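The Last Cup of the Day

At Khosravi, a firm that rents out furnished office floors in Fitthorpe, the kitchens used to be cleared by hand from four in the afternoon until everyone went home. There are 14 of them, and on a busy day 340 people pass through. Gaspard Poulain ran the crew for ten years before the company brought in Droko, a contractor that fits robot arms beside kitchen sinks.

"I thought they'd want my keys back," he says. "They wanted me to show them how I pick up a cup."

He spent most of October doing that. Cups went in the sink upright, tipped over, stacked and pushed against the drain. The arm had trouble with anything thin or shiny, and Poulain kept a notebook of what it dropped. Plates were left for later -- the large ones still go to a person. 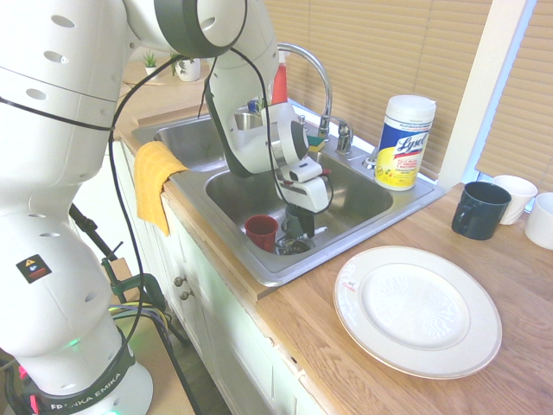
What the crew does now

The arm is a white Franka Emika model with a two-tone gripper, and it works over a double stainless steel basin set in a butcher-block counter. Wiping down, restocking and watering the plants remain human jobs.

Nobody on the crew was let go, but the hours moved. Two people went to mornings, and one took a transfer to the Wustent building across the river. Poulain spends nearly 40 percent of his shift checking on the machines, work he had to learn from a Droko technician and a thick binder. His pay went up a grade after he asked twice.

He misses the company. Two people used to share each sink and talk. These days he walks the floors alone with a tablet, and the others see him mainly at the 10 p.m. handover.

Khosravi plans to review the arrangement in spring. Poulain has asked for a second trained person on each shift, and is waiting for an answer.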